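Gripper keeps losing dumplings when lifting them out of a steamer - student project

Posted in Robotics Clubs and Classes
Asked Oct 1, 2026 by tristero_bench
Viewed 614 times

Our college robotics club is doing a food handling task for our end of term project. The arm is a PiPER with the two-finger gripper. The job is to pick dumplings out of a bamboo steamer one at a time and set them on a plate next to it. We drive the arm by hand to record the moves, then train a policy on the recordings and let it run alone.

We have 77 good recordings so far. When one of us drives it, the pick works most of the time. When the policy runs, it goes to the right part of the basket but then one of two things happens. Either the fingers come down on top of the dumpling and push it flat against the bottom, or they close a little too high and it slides out as soon as the arm goes up. The ones near the wall of the basket are the worst. A dumpling out in the open does better.

Things we have tried:

Closing the gripper slower. No real change.
Lowering the pick height by 2 mm. Fewer slips, but now the finger tips catch in the slots of the basket floor and the whole basket moves.
Taking more recordings of the same thing. A small improvement, then it stopped getting better.

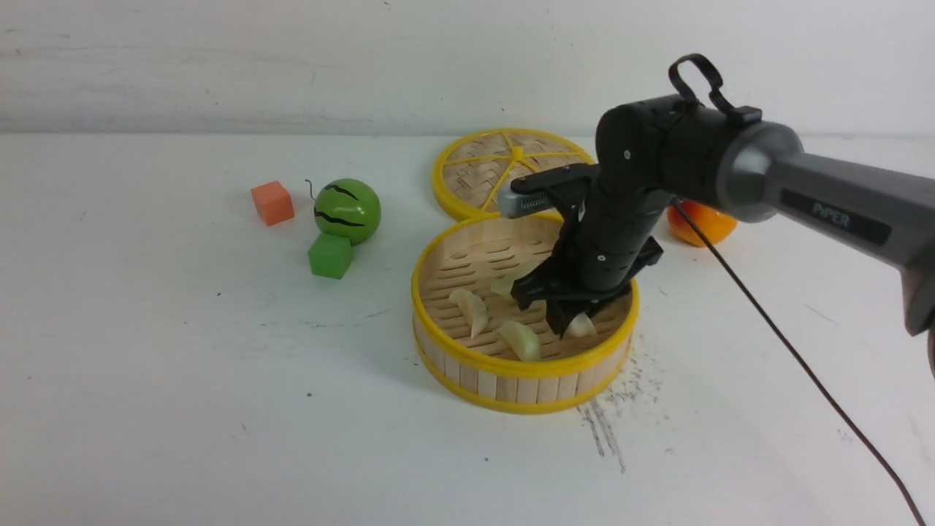

PiPER over the steamer, gripper at picking height. Lid at the back.

The basket isn't fixed to the table. We put it down by eye before each run and turn it a bit so the policy doesn't learn only one position. The fruit and the blocks are from an earlier sorting task and we leave them out on the table during recording.

I would like to know if this is a gripper problem or a data problem before we spend the rest of the term on the wrong one. We can print new fingers, but the printer in the lab is shared and the wait is long. We can't buy a different gripper. The demo is in January.

3 replies

stonditz_lab

I help run the automation class at my school and we had a team do nearly the same thing with buns. My guess is that you have both problems, but start with the gripper side because it is cheaper to check.

First, hold the basket still. Two strips of double-sided tape under the rim will do it, or a sheet of non-slip drawer liner cut to size. If the basket can slide when a finger touches the floor, every recording where that happened teaches the policy something you don't want. You can still move it between runs. It just shouldn't move during one.

Second, look at the angle of the fingers at the moment they close. In your picture they are spread and pointing down with the tips close to the floor. That is fine for a dumpling with space on both sides. For one against the wall, you need the opening turned so that one finger goes down between the dumpling and the wall. A lot of new drivers keep the wrist in one position and only move the arm, and then the policy never learns to turn the wrist. Go back through your recordings and see how often the wrist turns more than a few degrees. If it is hardly ever, you have found your data problem.

Third, soft tips. You don't have to print anything. We cut pieces from a silicone baking mat and put them on the inside of the fingers with thin tape. They wear out after a day or so of use and you cut new ones. With the soft tips our team could close higher up and still hold on, so the fingers stayed away from the floor. Take new recordings after you add them. The old ones were made with a different grip and I would not mix the two sets.

As for how many recordings, I would plan on about 8 for each starting layout, with the layouts really different from each other. More copies of the same layout won't do much, as you have seen.

pultura77

We had slipping too. Try dusting them with flour or cornstarch. Also check that the gripper is fully closing, ours had a loose screw.

lazar_workshop

I agree with taping the basket. I don't agree with the flour if the dumplings are rubber or plastic, it makes them more slippery and it gets into everything. If they are real dough it may help a little, but real ones change as they sit out, so you would be chasing a different problem each hour.

One thing to add. You said a person driving gets it right most of the time. Ask whoever is driving what they do when it starts to slip. On our team the drivers would open, go down again and grab a second time without thinking about it. Then someone cleaned up the data and cut those parts out because they looked like mistakes. The policy had no idea what to do after a bad grab, so it went up with nothing in the fingers and carried on to the plate. We put the second tries back in and that fixed more than any change to the fingers.

Also clear the table of whatever isn't part of this task, or else move those things around between recordings. If the orange is always in the same spot, the policy may use it to find its way, and it will go wrong at the demo when someone has put it somewhere else.

tristero_bench

Thanks. I checked, and the wrist hardly turns in most of our recordings. We did cut out the second grabs as well. The basket is taped down now and we are starting a new set with the silicone tips. I will post the numbers when we have enough runs.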